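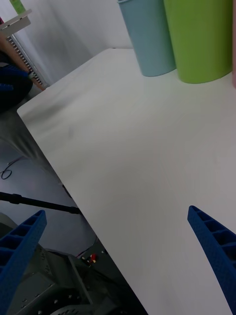
The city of Fostton wants to close Mulska Street to private cars by 2032, and I think it should do it much sooner. I moved to this city four years ago and I ride bus 19 to work every morning. The bus spends most of its time standing behind cars with one person in each. When I explain this to friends, I think of two containers side by side on a white table, a pale blue one and a bright green one that looks wider. The wide one is the space we give to cars. The other is what remains for the bus, the bicycles and the people on foot.

The shop owners are worried, and I understand them. Unathi Mabuza, who sells shoes near the Stondar bridge, told me that she signed the petition against the plan, together with 3784 other people. But she also told me that she does not know how her customers arrive. I think the city should ask them before anybody decides that they all come by car. 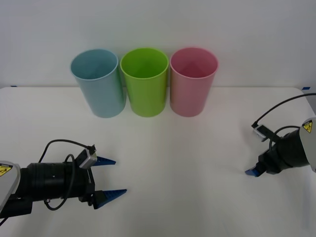 Three plastic cups in a row near the back of the table.

What I miss in the plan is the small work. The sidewalk on Golestani Avenue is so narrow that two strollers cannot pass each other - one must go down into the road. There is no bench at the bus stop, and the crossing light is too short for my mother.
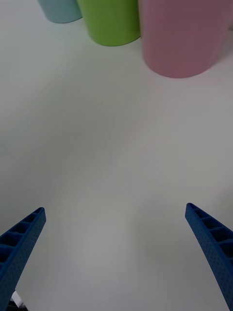 These repairs do not need to wait for the big project. They could start in January, and people would see that the city means what it says. I would also like the bus to come later than nine in the evening, for those of us who finish work at that hour and now have to walk home.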